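## Chapter 4: Folding and Storing Cloth

Most cloth at home gets folded badly. Not from laziness — from hurry. This chapter: long pieces first, then bedding. You'll need a flat surface wider than the fabric, a bed is fine.
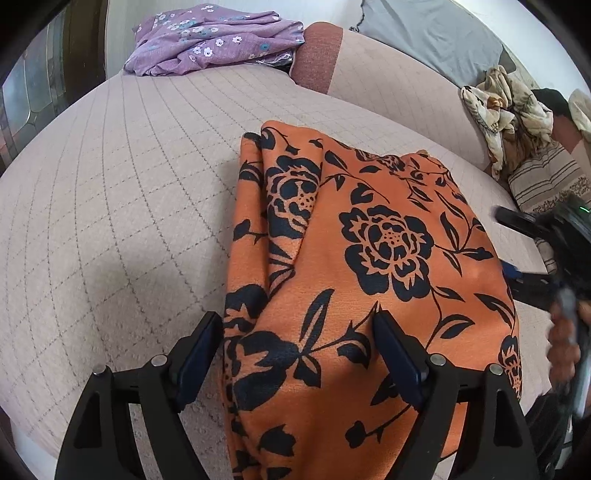 *Fig. 4.1. Printed fabric length, folded, on a quilted bed cover. Photo: Haoran Lü, Nonberg.*

Orange ground, large black flowers. Big prints are good practice, becuase a crooked fold shows at once in the pattern. Double the length over, leave the fold soft and rounded. No hard creases yet. Ridges along the top edge get smoothed out in section 2, before the second fold.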